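Home | Projects | People | Newsletter | Join the list

Filed under: Lab Notes, Grasping

What we've been up to with the see-through shelf

February 2020

If you read the October issue you may remember me grumbling about clear plastic. I'm still grumbling, but I have some results to go with it now, so bear with me!

Quick recap for the new folks. Kellero is our project on getting a robot to pull things out of cramped spots, like a cubby or a shelf with high sides. Most of the method is about deciding where to look before deciding where to reach. The old version (we called it Brosinico, please don't ask) took one depth reading of the shelf, made a plan and went for it. That's fine with wood or cardboard. With clear plastic, a depth reading can come back full of holes, or it picks up whatever is behind the panel and swears that's the front. Then the plan is junk and the arm bumps a post.

So over the winter we tried something pretty simple. The arm gets 2 looks from different spots, and anything the two readings disagree on gets marked "don't trust this" and treated as solid. I was sure this would make it too timid to grab anything at all - a box full of imaginary walls, basically. We ran 60 tries with the new method, and it bumped the shelf on 11 of them and gave up without reaching on another 10. The rest were clean picks. I'll take that, even if the give-ups bug me more than the bumps do (a bump at least tells you where it went wrong).

The part I didn't see coming was how much the background mattered. Against a bare wall the two readings would happily agree on the same wrong answer, and then the whole trick falls apart. Hanging plain cloth behind things helped a lot, and I've spent more time on curtains this month than I'd like to admit.

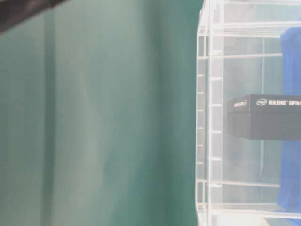

Clear shelving against the green cloth, with a RealSense box in the rack and blue fabric behind it.

Next up is the same test over at Zillbridge, where the shelves are deeper and the light is a lot worse. I also want to try a third look, but only when the first two disagree too much, because every extra look slows things down and the runs are already long enough to go make coffee. The write-up is about half done, and the scoring scripts are in the Chornovol folder if you want to poke at them. Fair warning, the plotting one still needs its paths fixed by hand.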